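Support > Hand-Held Grippers > Pair Check

Uvum Gripper Pair: Check Before Use
Print this page | E-mail this page

Do this check every 200 cycles. Hold both grippers out over a clear part of the table.
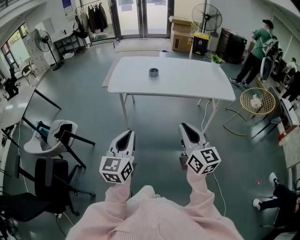
Both grippers held forward, marker cubes in view.

1. Look at the pads. Replace any pad that is lifting or worn at the tip.

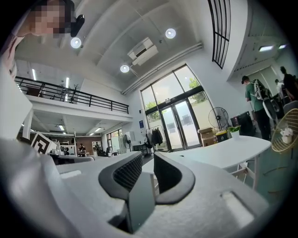 2. Wipe the marker faces with a dry cloth. Check each bracket for play. Keep dust out of the vent slots.

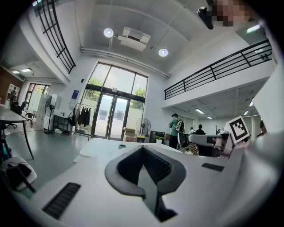

3. Open and close each jaw 8 times. Log the result.

Contact: Lauri Rantala, Grikeck | Back to top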